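Udwood Hard Wax Finish - 200 ml tin
Home > Care & Finishing > Waxes and oils

In stock. Ships from our Semwal workshop.

I get more mail about this little tin than about anything else in the shop, so I've finally sat down and rewritten the page. If you read the old one, forget the bit about thinning it. I don't do that anymore and you don't need to either.

Udwood is a hard wax finish for indoor wood that gets used every day - desks, side tables, shelves, the top of the washstand, that kind of thing. It goes on like soft butter and dries to a low sheen. I've used it in my own home for six years now, first on a pine shelf I didn't care much about and then, when the shelf came out so nicely, on pretty much everything else (my husband drew the line at the banister).

What I like most is what it does for pale wood. A lot of oils turn birch and ash the color of weak tea. This one warms them up a touch and then leaves them alone, so you still get all that wavy grain you paid for. On dark wood it goes deeper, and on walnut it's gorgeous, but pale tops are where I'd spend my money.
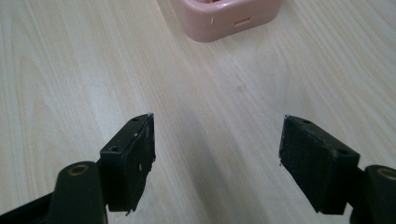 Now, how far does it go? One tin covers some 8 square meters for a single coat on a planed surface. Rough or thirsty wood will drink more, and old tops that have been stripped drink the most of all. For a normal desk you'll do two coats and have plenty left to touch things up in December when the heating's been on and everything looks a bit dry.

How I put it on

Sand to 180 and stop there. I know it's tempting to keep going, but if you polish the wood too smooth the wax has nothing to hold on to. Vacuum, wipe with a barely damp cloth, let it dry.

Scoop out less than you think. Really, less! Rub it along the grain with a lint-free cloth or the white pad from the Sunau kit, work one section at a time, and wipe off whatever's still sitting on top after ten minutes. Leave it overnight. Do it again. Buff with a clean cloth when it stops feeling tacky.

Then wait 7 days before you put anything wet or heavy on it. It'll feel dry long before that, and I have ruined a perfectly good tabletop with a flowerpot on day three, so please learn from me.

Lay your used cloths out flat outdoors to dry, or soak them in water before you throw them out. Oily rags balled up in a trash can heat up by themselves and can catch fire.

Water, soap and other daily stuff

This is the question Rasha Awwad on our order desk answers most. Yes, it stands up to splashes. Coffee, juice, drips from your hands - wipe them up within the hour and you're fine. What it doesn't love is something wet sitting in the same place day after day. Bar soap is a classic. The puddle under it is mildly alkaline and will slowly dull the wax, so if your soap lives on a waxed top, give it a dish with a solid tray under it and lift the whole thing now and then to wipe.

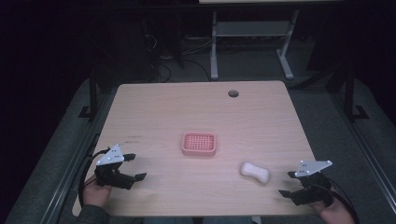 For regular cleaning I use warm water with a drop of mild dish soap, wrung out well, then a dry cloth. No vinegar, no scouring pads, no spray polish. The silicone in some polishes makes recoating a nightmare. If a ring does show up, rub a dab of Udwood into the spot, leave it a few minutes and buff. Nine times out of ten you won't find it again.

Can I put it over varnish? No, it has to reach bare wood. Over an old coat of the Fodari floor oil? Joni Kiiskinen tried that on his hallway bench for me and it took well after a light sand, though the end grain needed a third coat.

Good to know

Size: 200 ml tin, screw lid
Color: clear
Smell: beeswax and a bit of orange, gone in a couple of days
Keep above freezing and close the lid tight

The new batch with the wider lid has been shipping since 20th July. Same wax inside, much easier to get a cloth into. If you have a few of the old narrow tins left, a butter knife works great.

Goes well with: Sunau pad kit, Fodari floor oil, cotton buffing cloths (pack of 6)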